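Sun 22 March

Pineapple day! I have been looking forward to this since Thursday and it did not disappoint. Didier Baudry brought one back from the market at Ostmont, carried on his lap all the way on the 20 bus, and when I came in this morning it was already out with the cream bowl, looking like the most cheerful thing anyone has ever put on a table. It's a small one, smaller than the ones Millet had in last July, but the colour! Proper golden orange with a really perky green crown. I'd take a small ripe one over a big green brute any day of the week.

I do love the glass table for fruit. Everything looks a bit grander on it, and you get all those little sparkles from the ceiling lights. I still think it was the best thing we got out of the Rurach clear-out, even if it does show every fingerprint (and I do mean every one).

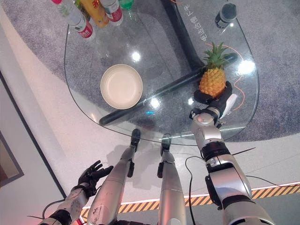

The bowl question

We had a good long natter about whether a pineapple belongs in a bowl at all. Didier says fruit bowl, always, that's what they're for. I say a shallow bowl is for plums and the odd lemon, and a pineapple ought to stand up by itself where you can admire it. Also that bowl is the one I like to put the cut pieces in, so I want it clear. No winner declared. We'll be having this one again.

The drinks had ended up at the far end of the table, the clear bottles with the red on their labels, the yellowy-orange one, and the dark grey one with the black cap off to the right by the corner. I meant to do a round of squash for everybody and then forgot completely, so entirely taken up was I with the fruit. Must remember to get more from Galotley's, they had a good price on the big ones and I walked straight past.
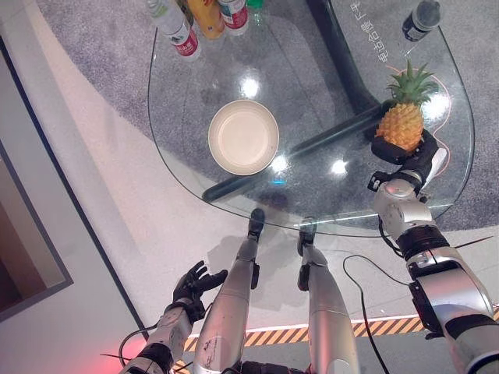

Note to self, as I look this up every single time. How do I tell when a pineapple is ready to cut? Smell the bottom end: it should be sweet and strong, with no vinegary whiff, and the fruit should give a tiny bit when pressed.

Mine smelled glorious. I went back to it more often than was dignified. I also had it on its side for a while, a trick of my aunt's, who swore the juice all sinks to the base if you leave it standing and so would lay hers down and turn it every so often. No idea if there's anything in it but I've always done the same, and I like the look of the rind that way, all those fat little diamonds with the paler tips. 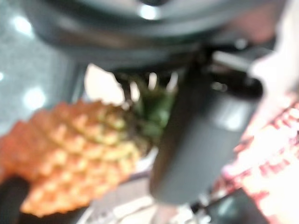
The pineapple on its side, crown and all.

After that there was the white plate. I'd thought the plate would settle matters between the two of us and it made things worse, as Didier now says a plate is only a bowl that hasn't tried. I laughed so much I had to sit down. But I do like the fruit against the white, the gold comes up beautifully, and the crown tips over to one side like a silly hat.

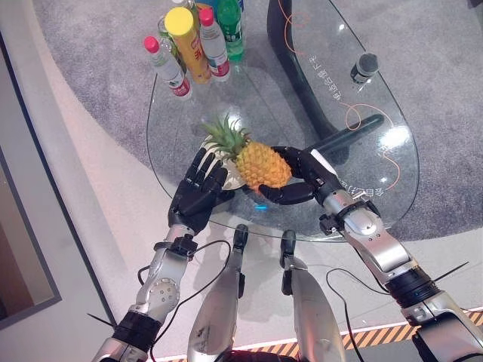 For next weekend

Cut it! Crown off first and into a jar of water, I want to try growing one on the windowsill again (the last one lasted nine weeks, which I count as a triumph).
Rings for Didier, chunks for me.
500 g of chunks for the upside-down cake, if we haven't eaten them by then.
Ask at Millet about the good brown sugar.
Glass cloth for the table.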